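Rustari Workshop Notes
Keeping a white work table clean
2 January 2025

In our small workshop in Ulesthorpe we have one white table, and everybody likes to work on it, so it becomes dirty very fast. I want to share how I take care of it in the winter, when I have more time.

First remove everything that is light. Small tools go in a box, and not on the next table, or you will only move the mess. A lamp or a stand with a heavy foot can stay until the end, but lift it one time and wipe under it. Dust likes to sit in a ring around a round base.

Brush before you use water. If you put a wet cloth on dry dirt, you make a brown paste and it goes into every scratch. I use a soft brush and I go always toward me, with a dustpan under the edge.

For pencil lines take a white eraser. Press softly and make short moves. If the lines are your measuring grid and you still need them, clean only between them with a cloth that is almost dry. Ink is more difficult. I put a little alcohol on cotton, and I try it first in a corner.

Wooden handles need attention also. Do not leave them in a wet place or under a damp cloth. 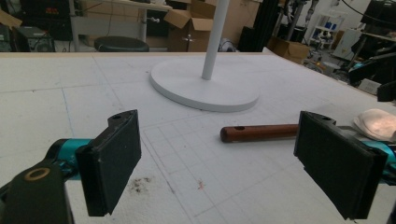 When the handle feels rough, I sand it with number 200 paper, wipe off the dust and rub in a few drops of linseed oil. Leave it one night before you use it. If it has a hole near the end, put a string through and hang it on the wall. It will dry better and you will find it faster.

Wash the cloth after each cleaning and hang it open. A cloth which stays crumpled on the table smells bad after two days. Oily cloths are a different matter: they can catch fire by themselves, so lay them flat outside until they are hard and dry.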